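## Can I sell stock clips of a state capitol if there's a sculpture in the shot?

Posted February 5, 2020

So I finally got brave and uploaded my first batch of editorial clips to Brimex, and I'm stuck on the captions. I live a short drive from the capitol and spent a whole morning there on a tripod doing wide shots, slow tilts up the dome, people going up and down the steps, that kind of thing. There's a big modern sculpture on the lawn and it's in nearly everything I shot.

The reviewer sent back 2 clips with a note that just says "caption format / possible protected artwork." That's the whole note! I don't know if they want me to fix the caption or throw the clip away. My caption was "Beautiful state capitol building on a sunny day with tourists." I've got 100 more waiting in the upload queue and I really don't want them all bounced for the same thing.

Also, do I need releases for the tourists? Some of them are pretty close and you can make out faces. I was on the public sidewalk the entire time if that matters.

### Answer 1 (marked helpful)

Two separate problems, and the caption one is easy. Editorial captions go city, state, date, then a plain statement of what's going on. No "beautiful." I'd write something like "CITY, STATE - APRIL 2019: Visitors climb the front steps of the state capitol." Put in your real month, obviously. If you truly can't remember when you shot it, check the file info before you guess, I got a warning once for being off by a year.

The sculpture is trickier. The building itself is usually fine, but a modern sculpture can still be under copyright even when it sits outdoors on public land (I know, it feels wrong). As editorial you can often get by when it's a small part of a wide shot. A slow tilt that ends on the sculpture and stays there is a different animal, and I'd pull those. Name the artwork in the caption if there's a plaque. I'm not a lawyer, I've just had 500 clips go through review and gotten yelled at a lot.

Faces: for editorial on a public sidewalk I've never been asked for releases. You can't move the clip to commercial later, though, so tick the right box the first time.

Oh, and fix the captions on everything in the queue before you resubmit the 2 they bounced. You can do it in a spreadsheet and import it, way faster than clicking into each one.

### Answer 2

just blur the statue lol. I upload to Raton and they take anything

### Answer 3

I'd go easy on the blurring, editorial is supposed to be unaltered and that's a quick way to get a whole batch kicked. Answer 1 has it right on the captions. What I'd add is keywords. I used to stuff in every word I could think of (politics, freedom, vote, democracy, you name it) and my government stuff sold worse than anything else I had. Now I stick to the building, the city, the state and what people are doing, and I've sold the same dome tilt over and over.
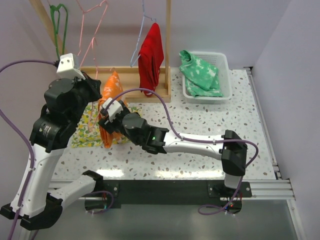
Melnychuk replied that the keywords weren't the problem in this case and that the original poster should write back to the reviewer first, since on Brimex the slash in the note means both things got flagged. Resubmitting with only the caption fixed would just get the same note again.

Okay, fair, I'd missed the slash. Then yes, write to them. Give the clip numbers and ask straight out whether the wide shots are okay with the sculpture in them. I waited a while for my answer but a real person did send one. And shoot the other side of the building next time if you can! At the Odthorpe courthouse I walked around back and got 200 clean seconds with no artwork in it at all, and those went through the same night.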